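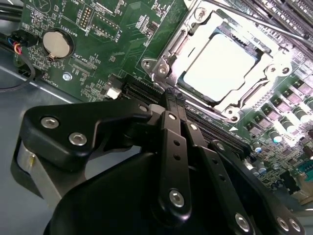 January
Krisztina Orbán, Guoqing Shi

3.2 Cell setup and upkeep

The disassembly cell at Gravavcombe handles server motherboards while they are still fastened in their chassis. Figure 2 shows the wrist camera view with the gripper above a board. The two parallel-linkage fingers are carried on the wrist assembly, and the camera is mounted so that both fingers stay in view during an approach. The coin-cell battery, the memory slots and the processor socket are the landmarks used for alignment. Printed board labels such as BATTERY1 and XDP_CPU serve as a second check on orientation.

The chassis is clamped to a fixture plate made by Plulley. Before each shift the operator drives the arm to 4 reference points on the plate and records the offset at each one. If any offset has moved since the previous shift, the camera-to-wrist transform is computed again before a board is loaded. The full routine takes up to 8 minutes. A shorter version, in which only two points were visited, was dropped after the first month; it missed a small rotation of the plate that appeared when one clamp had been tightened unevenly.

Finger wear was the main source of lost time. The linkage pivots loosen gradually, and play at the fingertips grows before it can be felt by hand. We therefore measure it with a dial indicator, closing the fingers on a gauge block and pushing sideways with a spring scale. The screws at the lower ends of the links are checked at the same stop. Over the study period the cell completed 3,566 grasp cycles, and 103 of these ended in a fault. Most faults were slips at a connector housing — the controller saw the fingers close fully and stopped the arm.

Replacement fingers are fitted as a matched pair. After fitting, the gripper is opened and closed without a load, the zero position is stored in the Mizuno controller, and the four-point routine is repeated. Skipping the last step left the fingertips slightly off the taught line on one occasion, and the arm had to be retaught at every memory slot.

Cable routing inside the chassis also affects the approach path. Wires plugged in near the board edge can rise into the space swept by the wrist, so the operator presses them toward the chassis floor before starting the program. The Drurex planning software treats the remaining cable volume as a fixed obstacle, with a margin entered by hand for each chassis type.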